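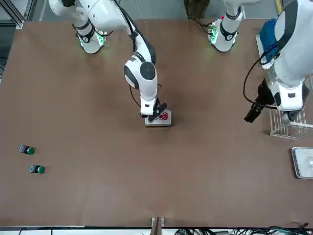
Button pressing, second week of May

Started just after nine, with the kettle still going, and the two arms came up without any grumbling for once. The plan for the morning was the red button, right arm only, left arm parked out of the way with its gripper pointing at the table. I have left the green ones lying on their sides over on the left for now. They are meant to be clutter in this batch, and I'd like Colla to learn to ignore them before we ask it to do anything clever with them.

For those of you picking this up from me in the afternoon, the target for the red button set is 3,000 episodes, and after that we move on to the greens, which will take us up to 4,000 for the whole family. Please do keep the two sets in separate folders. I know it seems fussy, but I spent most of an evening last month pulling the Gandby drawers out of the Gandby lids and I would rather not do that again.

How I have been doing each one: arm goes back to the start pose, nudge the box a little (a few centimetres, or a small turn, whatever feels natural), then bring the gripper down slowly with the fingers closed and push until you feel the click through the handle. Hold for a breath, lift straight up, stop recording. I tried pressing with the fingers slightly open, which feels nicer to drive, but the tips tend to land either side of the button and you end up leaning on the housing. It's a fair thing to have some of in the data, I suppose, so I kept the first few and tagged them "open" – do shout if you think they ought to come out.

One thing that has been nagging me is how much of the button goes out of sight under the fingers in the last moments of the press. From the fixed view you can see the red well enough on the way down and then it is half gone. The wrist view ought to make up for that, and it probably does, but I should like somebody to sit with me and look through 30 or so of them side by side before we record another great heap. If it does turn out to be a trouble, I'd sooner come in at more of a slant than move the camera, as moving the camera means doing the whole calibration again.

Stetsiuk trainer is running on yesterday's batch as I write. Nothing to report yet, other than that the loss looks sensible and the fan on that machine is as loud as ever. The Favatero export still drops the last frame of every episode. I have put the workaround back in (pad with a copy of the final pose) and left a note in the script so that it doesn't get tidied away a second time.

Small jobs, in no order:
– cables along the near edge want tying back, I keep catching my sleeve on them
– rack and tray stay on the right-hand side for the whole set, please don't borrow them
– 2 more of the red-button boxes on order, same type, for when this one wears out
– write down the start pose properly, I have been going by the saved file and my own memory

Stopped for lunch at half past twelve. Shoulders a bit stiff from the leader handles, and I think the stool wants to go up a notch. Will carry on with the box further towards the left side after two, going gently near the greens.

Arm bench notebook, shared copy | Questions to whoever is on the bench | Back to top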